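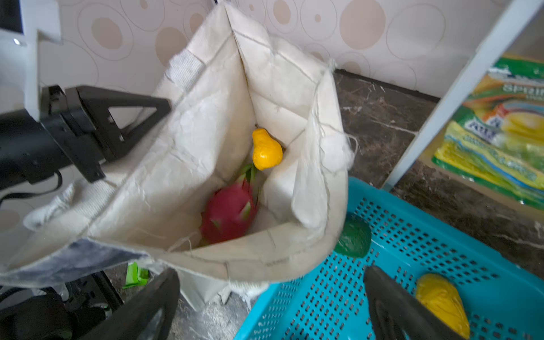
Photo: Leszek Kwiatkowski

Chantelle Coetzee is already eating when I get to the clubhouse, and she waves me over with her fork. We were supposed to talk for half an hour. I stayed for two cups of tea and most of her fries!

She has just finished her tenth summer opening the bowling for Werora Women, and she's still a bit grumpy about how it ended. "We needed 10 off the last two overs against Paltura and I was padded up, next in," she says. "Then we lost a wicket and I walked out thinking, please, anyone but me." They fell three short.

I ask about the batting, because I have to – she averages under nine. She laughs. "My dad still thinks I'm an all-rounder. He's the only one."

The bowling is a different story. She made her debut back in June 2009, a skinny swing bowler with a very long run, and spent most of that first year fielding at fine leg. "I bowled four overs in a month. I got really good at throwing, though."

What changed was a winter with Kahraman, the club across the river, where she cut her run to 11 paces and learned an off-cutter. "I hated it for weeks. Everything went down the leg side, and the poor keeper was diving all over the place. Then one night it just clicked and I didn't want to go home."

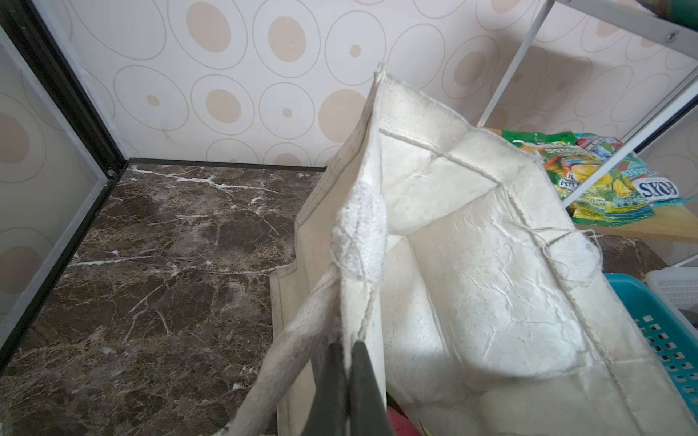
Canvas tote bag, seen from above.

So how does she feel about the new format next year, with fewer two-day games? She puts the fork down for this one (I've known her long enough to know that's serious). "I'll miss them. You get hit around all morning, you have lunch, you come back and you try something else. In a short game you get your overs and you're done."

She isn't retiring, by the way. I'd heard a rumor that she was off to coach at Dradirel, and she says they did call – twice – but she wants one more summer with the new ball first.

"My knees want me to coach," she says. "I told them to wait until I've bowled at Paltura again."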